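Reltden Shared Workshop, Evening Course
Notes for session 5: mounting and first power-up
Kerstin Wunderlich

By now both arms should be bolted down. If your base still rocks, see Malte Baumgart before you plug anything in. The far bolts are hard to reach with the short wrench, so borrow the long one from the rack.

Power up one arm at a time. Wait for the green light on the base, then do the other. Keep hands off the table while the joints are being homed.
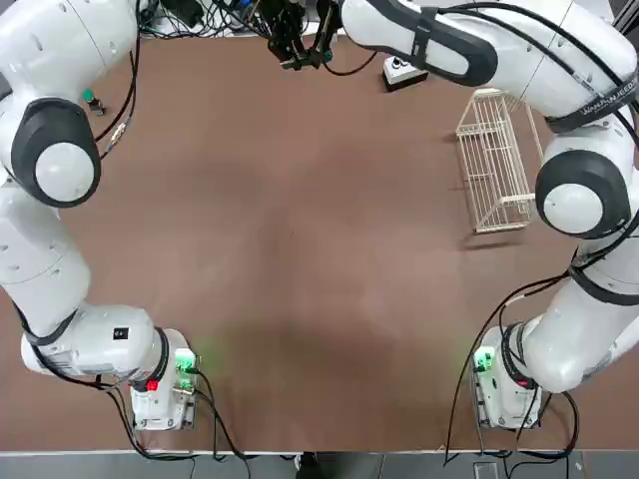 Reading time: 2 minutes

With both bases showing green, check the cables next. They run beside the links and hang over the near edge of the table. Move each joint slowly by hand in free mode and watch for pulling - the elbow is the usual trouble spot. Leave more slack than you think you need.

The middle of the table stays clear. Small items such as the wire basket go at the far side until we start the pick tests.

Only one arm needs its gripper moving tonight. Open and close it from the Grimik script at low speed, and write down the two end positions. Mine read 2,097 when fully open. Yours will differ.

For next time: finish the joint limits table and bring it on paper. Carola Brandes has spare straps for anyone who is short.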